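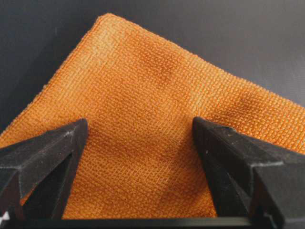
Orange microfiber towel laid flat on a dark gray surface.

Trullcombe Games Library: progress report to the Obura Fund
December 10, 2022

Dear friends at the Fund,

It has been a busy and very happy stretch for us, and I hope you'll forgive me if I run on a bit. Your grant of $2,000 was meant to help us collect and play the old schoolyard and kitchen-table games that people half remember, and we now have 19 of them written up with full rules, which is three more than the 16 we promised you in the spring!

The paper games came in first (dots and boxes, hangman, a lovely local kind of battleship played with only one sheet), and the clapping games took much longer, mostly for the reason that every family in Trullcombe is sure its own verse is the right one. We have decided to print all the verses and let people argue.

Our play evenings are going well. We have held eight so far, five here and three over in Zarkville, where the hall is bigger but the heating is slow to get going, so we start with the jumping games. The Warport evening had to be moved to the new year after a mix-up over keys, and I'm sorry about that.

Spending is close to plan. Printing cost more than we had hoped, chalk and string a good deal less, and the two have very nearly evened out. The full sheet is attached.

Next we'll finish the marbles section, which still has two sets of rules for the same game, and get the booklet to the printer. We'll send you the first copies as soon as they're back.

With warm thanks from all of us at the library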